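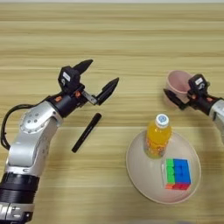

El rotulador, el vaso rosa y el cuenco ancho, sobre la mesa de la presentación.

Un cuenco por 13 euros para ordenar la mesa: Bumano presenta Clarero y deja dudas

La firma de menaje Bumano quiere convencernos de que el problema de las mesas llenas de trastos se arregla comprando un trasto más. Se llama Clarero, cuesta 13 euros y es, a primera vista y también a segunda, un cuenco bajo y ancho. La marca lo presentó por la mañana en el local de Domínguez, la tienda de artículos para el hogar que lo venderá en exclusiva hasta noviembre.

El planteamiento cabe en una frase del folleto: «Lo que no tiene sitio, al centro». Quien llegue a casa con cosas en las manos debe dejarlas en el cuenco y, una vez al día, dedicar 60 segundos a repartirlas por donde corresponda. Bumano llama a esto «método». En muchas casas se lleva haciendo desde siempre con el frutero, sin folleto y sin pagar aparte.

Para la presentación se eligieron objetos de los que se quedan por medio en cualquier salón con niños o con adultos distraídos: una botella de bebida de color naranja, un cubo de Rubik, un vaso de plástico rosa, un rotulador negro. La botella y el cubo caben sin apreturas. Más discutible es que una botella tenga que pasar la tarde en un cuenco cuando lo suyo sería la nevera o el armario.
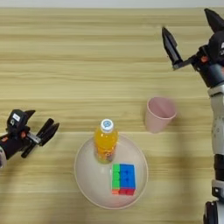

La botella y el cubo de Rubik comparten recipiente; el vaso espera fuera.

Nicanor Quezada, responsable de producto de Bumano, defendió que la gracia está en el borde. «Si ves dónde acaba el cuenco, sabes cuánto puedes acumular», explicó. Preguntado por qué ocurre cuando el cuenco se llena, respondió que entonces «toca vaciarlo», respuesta difícil de rebatir y que tampoco aclara mucho. El folleto no dice nada de los papeles, las llaves ni los cargadores, que son la mitad del desorden de cualquier mesa.

Quezada citó además una prueba hecha por la propia empresa en casi 60 hogares durante 8 semanas. Según sus datos, la mayoría de los participantes declaró tener la mesa «más despejada». Pedimos el estudio. La empresa contestó que es un documento interno y ofreció un resumen de una página en el que no figuran ni las preguntas ni con qué se comparaba. Tampoco consta si los participantes se quedaron el cuenco de regalo, cosa que ayuda a contestar con buen ánimo.

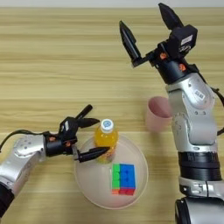 Hay un asunto que la marca pasó por alto y que varios asistentes comentaron a la salida. Un recipiente redondo y abierto en mitad de la mesa ocupa justo el espacio que promete liberar. Para cenar hay que quitarlo, y para quitarlo hay que llevarlo lleno a otra superficie, con lo que el desorden viaja de la mesa al aparador y vuelta. La competencia ya lo intentó con Tikard, una bandeja con divisiones que se vendió con un discurso parecido y que hoy se encuentra rebajada en los cestos de liquidación. Quezada rechazó la comparación: Tikard, dijo, «obligaba a clasificar».

Al Clarero hay que reconocerle que es discreto y que no pretende conectarse al móvil. Como cuenco, puede estar bien. El precio no es un disparate, aunque Domínguez tiene otros de tamaño similar en la estantería de al lado que cuestan menos y que admiten ensalada con la misma soltura.
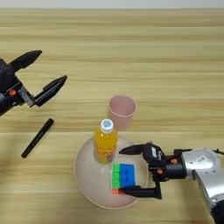
El rotulador, directamente sobre la madera, y detrás de la botella el vaso rosa.

Bumano prevé ampliar la gama con un modelo más pequeño para el recibidor, del que todavía no ha dado precio. El Clarero ya está a la venta en la planta baja de Domínguez, en la sección de mesa. La tienda admite devoluciones con el tique, siempre que el cuenco esté sin usar.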